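Zwischenbericht an die Förderstelle
Projekt Trunitz – Deutsch am Arbeitsplatz
Berichtszeitraum: bis Ende September

Sehr geehrte Damen und Herren,

mit diesem Bericht informieren wir Sie über den Stand unserer Sprachkurse in den Betrieben. Die Kurse laufen jetzt in drei Firmen: Wovel, Breltia und Akinola. Eine vierte Firma war im Antrag vorgesehen, sie hat aber die Zusage im Sommer zurückgezogen. Die frei gewordenen Stunden haben wir, wie mit Ihnen telefonisch besprochen, auf die anderen Standorte verteilt.

Bis Ende September wurden 641 Unterrichtsstunden gegeben. Bewilligt sind für die ganze Laufzeit 1000 Stunden. Wir liegen damit etwas vor dem Plan, und das hat vor allem mit Breltia zu tun, wo die Gruppe auf Wunsch der Teilnehmenden auch in den Ferien weitergelernt hat.

Die Kurszeit ist in allen Betrieben ein schwieriges Thema geblieben. Am Anfang haben wir den Unterricht nach der Frühschicht gelegt, um 14.30 Uhr. Viele waren dann müde und einige mussten ihre Kinder abholen. Seit August beginnt der Kurs bei Wovel schon um 13 Uhr, und die Firma rechnet die erste Stunde als Arbeitszeit an. Die Anwesenheit ist seitdem deutlich regelmäßiger. Mit Akinola verhandeln wir noch über eine ähnliche Lösung.
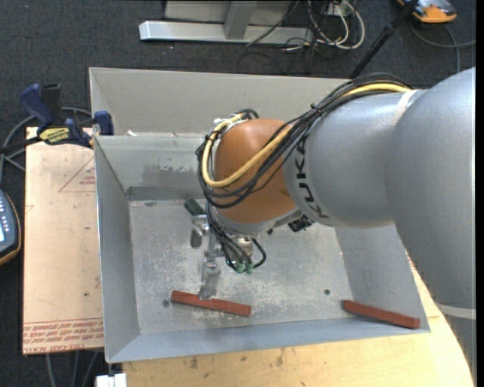
Beim Lehrmaterial haben wir mehr Arbeit gehabt als erwartet. Die gekauften Lehrbücher behandeln Themen wie Wohnungssuche und Arztbesuch, was nützlich ist, aber die Teilnehmenden wollten zuerst die Wörter aus ihrem Alltag im Betrieb lernen: Übergabe, Krankmeldung, Urlaubsantrag, Unterweisung. Wir haben deshalb vier eigene Hefte geschrieben. Drei davon sind fertig und im Unterricht erprobt. Das vierte Heft – es behandelt Gespräche mit Vorgesetzten – wird gerade noch korrigiert.

Nicht zufrieden sind wir mit dem Schreiben. Im Sprechen machen fast alle Gruppen gute Fortschritte, beim Schreiben bleiben dagegen viele auf dem Niveau vom Anfang. Eine kurze Notiz für die nächste Schicht ist für manche noch immer eine große Hürde. Wir üben das jetzt am Ende von jeder Stunde, mit Texten von zwei oder drei Sätzen.

Zu den Kosten: Die Honorare entsprechen dem Plan. Die Druckkosten sind höher, die Fahrtkosten dafür niedriger als veranschlagt. Wir bitten um Ihre Zustimmung, den Rest aus den Fahrtkosten für den Druck vom vierten Heft zu verwenden. Die Belegliste liegt diesem Bericht bei.

Für die nächsten Monate sind die Zwischenprüfungen geplant, zuerst bei Breltia. Die Termine teilen wir Ihnen mit, sobald die Schichtpläne feststehen. Falls Sie eine Stunde besuchen möchten, sind Sie herzlich eingeladen.

Mit freundlichen Grüßen
die Projektleitung Trunitz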